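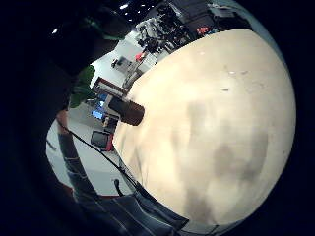
Corina Kälin: Still can't see my hours from the library shifts, and two people on my rota say theirs have gone as well. Is it just our branch or is the whole sign-up site poorly?

Hi Corina, it's the whole thing I'm afraid, so please don't log out and in again forty times like I did! I've moved your message into the main ticket and I'll keep my notes going underneath so everyone can follow along.

Ticket 1424: volunteer hours missing after the Suvano update
Opened by: Judite Quintela
Status: open, then fixed, then open again, now fixed (see the end)

Thursday, 8.40am
Came in to a full inbox. Anybody who logged hours through the phone page last night has a big fat zero on their profile. Hours typed in on the desktop page look fine. I tried it myself with a pretend shift at the food bank, pressed save, got the green tick, went back to my profile and there was nothing there. So the green tick is telling fibs.

9.15am
Rang the Trasano help desk (they host it for us) and got Liesl Wieser, who was lovely and asked me to send over the export. The export has 970 volunteers in it. The register page says 1000. I'd assumed the missing hours and the missing people were the same problem, and I spent a good hour believing that, which I now regret.

10.30am
Right, the missing people first. Ingeborg Trummer reminded me that the export leaves out anyone whose background check is still pending. I ticked the "include pending" box and ran it again and there they all were. So that bit was never broken, it was me and a tick box. I've put a sticky note on my monitor.

11.50am
Back to the hours. Liesl found 39 entries sitting in something called the holding queue. They've all got a shift and a number of hours but the group name is blank, and the new version won't count an hour unless it belongs to a group. The phone page has a drop-down for the group, only on my phone it opens empty. Tried it in two browsers, same result. Nadège Coste tried it on her tablet and hers was empty too.

1.20pm
Liesl changed a setting so the drop-down fills itself from the register. Tested with another pretend shift, this time for the Sundaram lunch club, and it showed up on my profile straight away! Marked the ticket as fixed and had my sandwich.

2.05pm
Marked the ticket as not fixed. New hours are going in nicely but the old ones are still stuck in the queue. I pressed "release all" and got "Error: group required". Well, yes. I know.

2.45pm
Liesl says there's no way to release them in one go without a group, so each one needs opening and the group picking by hand. Nadège took the environment and parks lot and I took everything else. It's dull but it's quick once you get going. If you're doing this on your own ticket, press save on each entry before you click the arrow for the next one, otherwise it forgets (ask me how I know).

4.10pm
Queue is empty. Checked a handful of profiles against the paper sheets and they match. Corina, your library shifts are back, and so are the other two from your rota. Could you have a look and shout if anything seems off?

Corina Kälin: Mine are there now, thank you! One of them says Saturday when it was the Sunday, but I can change that myself, can't I?

Yes you can, there's a little pencil next to the date. Change it and press save.

4.35pm
Took my two pretend shifts off my profile so I don't get a long service badge I haven't earned. Liesl is asking whether the green tick can be held back until the hours have really gone in, and she's opened a request for that at their end under Suvon, the old name for the phone page. I'm closing this one. If your hours go missing again please reply here with your group and the day of the shift, and don't enter them a second time or we'll have doubles to sort out.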